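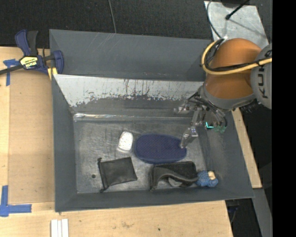
Cell Inspection Checklist: Bin Picking, Station 5
Site: Stindcombe
Inspector: Branwen Rosser
Reviewed by: Velimir Pavlović
July 2024

1. Bin and fixturing
1.1 Bin clamped at rear left corner: PASS. Clamp handles stand above the rim. Add clamp to the arm's keep-out zone.
1.2 Seam at foot of back slope: COMMENT. Clear strip along the seam to be checked for lifting at each shift change.
1.3 Bin surface condition: COMMENT. Scrapes on back wall and scuffs on floor. Record only.
1.4 Tape position marks on table legible: PASS.

2. Arm and cabling
2.1 Cable loop on arm clear of bin rim through full wrist travel: OPEN. Repeat at reduced speed.
2.2 Hoses at gripper free of kinks: PASS.
2.3 Fasteners on finger linkages torque-marked: FAIL. Two missing. Assigned to R. Lemaire.

3. Workpieces
3.1 Mixed load within rated payload: PASS.
3.2 Items with drawstrings or knitted surfaces listed as snag risks: FAIL. Not on the Skomov item sheet. Revise to include both.

4. Stop functions
4.1 Emergency stop, pendant and fixed: PASS.
4.2 Cycle counter at test: 2,991. Last inspection, June: 2,395.

Items 2.1, 2.3 and 3.2 to be closed within 8 working days. Send evidence to D. Figueiredo.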